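Print this page | E-mail this page

9/25/23
Submitted by Morag Guthrie, Customer Support, Gultport

Ticket 164: Tisance pendant light, flicker when dimmed

The customer reports that a Tisance three-arm pendant, installed in a dining room in August, flickers when the wall dimmer is turned below the halfway point. At full brightness the fitting performs normally. The bulbs are the 42 watt halogen type supplied with the fitting.

The customer was asked to switch off the supply at the consumer unit, allow the bulbs to cool and reseat each one. The flicker remained. A second set of bulbs from our Pickering branch gave the same result.
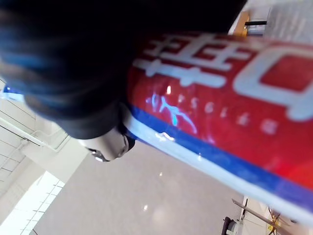

The dimmer was then checked against the installation leaflet. It is an older Gumow model rated for loads between 164 and 650 watts. The pendant draws 126 watts in total and therefore falls below the minimum load. No fault has been recorded against the fitting.

Action: the customer has been advised to have the dimmer replaced by a qualified electrician with a model suited to lower loads. The glass shades and ceiling plate need not be removed for this work.

Status: awaiting confirmation from the customer. The guarantee on the pendant is unaffected.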